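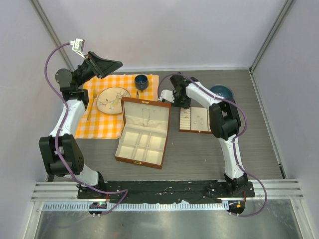

rimline replied:
A cloth under the plate is fine for sorting, but I would not store the plate with the cloth folded around it. The weave holds grit, and the rim line takes the wear first. Paper between the cloth and the plate, or leave the cloth out of the packing altogether.

open_shelf (original poster) wrote:
Noted. To restate the question, as my first post got moved here from the Linens board: I am working out a permanent arrangement for the orange and white checkered cloth and the cream plate with the bird and branch on it. Both are used most days. The shelf they have to go on gives me 115 mm of clear height. The plate currently goes on edge in a rack and the cloth goes wherever there is room. I want one container for each, and a fixed order for putting them out and putting them back.

Decoration on the plate is yellow and gray, with a thin brown line at the edge of the rim. I care about that line more than the bird. I have already lost one on another plate.

Dull_Glaze replied:
Is the decoration over or under the glaze? Everything else follows from that. Tilt the plate under a lamp. If the painted areas are raised or reflect differently from the plain areas, treat it as overglaze and keep it out of the dishwasher. If the surface is continuous, you have more latitude.

Also, does it go in the microwave? Some rim lines are metallic and some are plain pigment. Brown is usually pigment, but the maker is the one to ask.

open_shelf wrote:
Surface feels continuous over the bird. At the rim I can feel a slight edge with a fingernail, so I am assuming the line was applied separately. It was sold as Gurkard tableware and the leaflet is long gone. I have run it in the microwave at 600 W without any arcing and have since stopped doing that.

hemstitch replied:
What is the cloth? People keep answering about the plate. If it is one of the heavier checks it will not fold down flat and you will need to roll it.

open_shelf wrote:
Vamamum, listed at 195 gsm. It is used flat as a rectangle under the plate, never hanging over the edge of the table.

hemstitch replied:
Then fold it in thirds along the check lines and once across. Checked cloth is easy to fold square, because the pattern gives you the reference. If the check lines don't meet at the fold after washing, the cloth has skewed. Pull it on the diagonal while damp and dry it flat. Orange next to white should be washed cool and separately for the first few cycles. Bleeding shows up at the borders between squares long before the white looks dull overall.

Don't iron the same crease in every time. Move the fold over by one square now and then.

rimline replied:
Disagree on thirds. A rolled cloth has no crease line at all, and creases are where a check fades. Roll it on a tube and the problem goes away.

hemstitch replied:
A tube does not go in a tray, and the height limit is 115 mm. I have stored flat-folded checks for years. Fading along the fold comes from light on an exposed edge. Put the folded edge to the back of the shelf.

rimline replied:
Or put it in something with a lid.

Dull_Glaze replied:
A lid on a cloth that goes back slightly damp is how you get mildew. Open container, please.

open_shelf wrote:
Open is what I have been leaning toward. I am comparing a large open box against a smaller tray, both on the same gray table the cloth goes on.
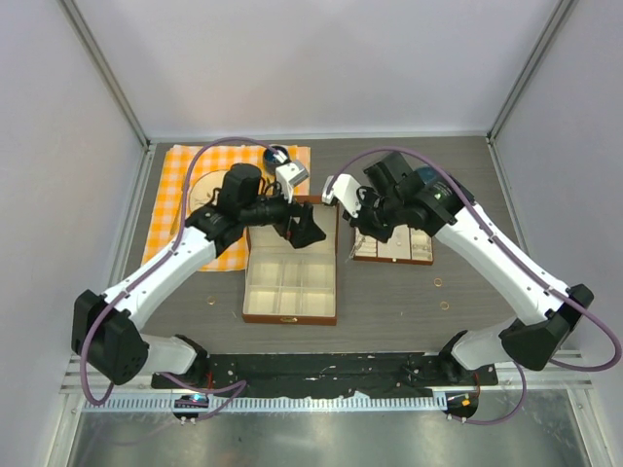 My reasoning so far is that the box takes everything but encourages me to put things on top of each other, and the tray limits what can go in. With the box, the cloth ends up at the bottom and I have to lift the plate out to get at it, which is the reverse of the order I need. Cloth goes on the table first, then the plate. So either the plate gets a container of its own, or the cloth goes in last and sits on top.

Putting the cloth on top also keeps dust off the plate. I had not considered that until writing it down.

Dull_Glaze replied:
Cloth on top, paper between, plate flat at the bottom on 5 mm felt. That is the standard answer for anything in daily use. Cut the felt to the foot ring and no larger. If it extends past the foot it collects crumbs.

rimline replied:
The weight of the cloth on the plate is negligible at 195 gsm, so I withdraw most of my first post. I would keep the paper, though. Plain unprinted tissue, replaced when it goes limp.

Still against laying the plate flat in the large box. With that much free area it will slide when the box is pulled off the shelf, and the rim will contact the side wall. A rim line that has an edge you can feel is going to chip exactly there. Small container for the plate, large one for the cloth.

hemstitch replied:
That gives the big box to the flatter item, which is a waste of shelf. Block the free area with something. A second folded cloth will do it.

rimline replied:
A second folded cloth is also a waste of shelf.

hemstitch replied:
It has to be stored somewhere regardless.

Cao_resident replied:
I had the same issue with a set of bread plates and used Wavix dividers, the slotted kind you cut down. They fit most open boxes. Check the height before you cut. Mine stood proud of the side and caught on the shelf above, and I had to trim them a second time. No opinion on the cloth.

open_shelf wrote:
Dividers would solve the sliding. I measured again with the plate flat on felt and paper over it, and there is enough clearance for the folded cloth as well, provided I fold it in thirds and don't roll it. That settles the roll question for my shelf, if not in general.

On rimline's point about contact at the side wall: would felt around the inside of the box be enough, without a divider? I would prefer fewer parts.

rimline replied:
Felt on the wall reduces the impact but does not stop the movement. You would still get abrasion on the rim over time. Divider first, felt on the divider face if you want both. Do not glue the felt. Adhesive residue on a cream plate is a long afternoon with a cotton swab.

Dull_Glaze replied:
Agreed on the glue. Double fold the felt over the top of the divider and it holds itself.

For washing: lukewarm water, ordinary dish soap, soft side of the sponge, and wipe along the rim line and not across it. Dry the foot ring completely before it goes on felt. It is usually unglazed and holds water longer than you would expect.

hemstitch replied:
And dry the cloth completely before it goes on top of any of that. Hang it from one of the short edges, so the check stays straight.

open_shelf wrote:
Update, 19 Dec 2020. I have been running the following since October:

Box on the shelf, felt under the foot ring, plate flat, divider against the free side with felt folded over it, tissue, cloth in thirds with the folded edge to the back.

Setting out: cloth off and spread on the table, tissue into the empty tray, plate onto the cloth. Putting back is the same in reverse. The tray is now only for the tissue and whatever cutlery is going back to the drawer.

No change to the brown line that I can detect under a lamp. The cloth has one visible fold line, on the orange squares only. I moved the fold over by one square last week as suggested. The tissue needed replacing sooner than I assumed.

rimline replied:
A visible fold line after two months is the crease wear I described. I would still roll it.

hemstitch replied:
It shows on orange because orange shows everything. Steam it from the reverse side before you decide it is wear. If it lifts out, it was only set in by pressure.

open_shelf wrote:
Will steam it and post the result. Does anyone know whether the Wavix slots can be cut with a utility knife, or does it need a saw? I want to take the divider down another few millimeters.

Cao_resident replied:
Knife and a metal rule, several light passes. Score both faces before you snap it.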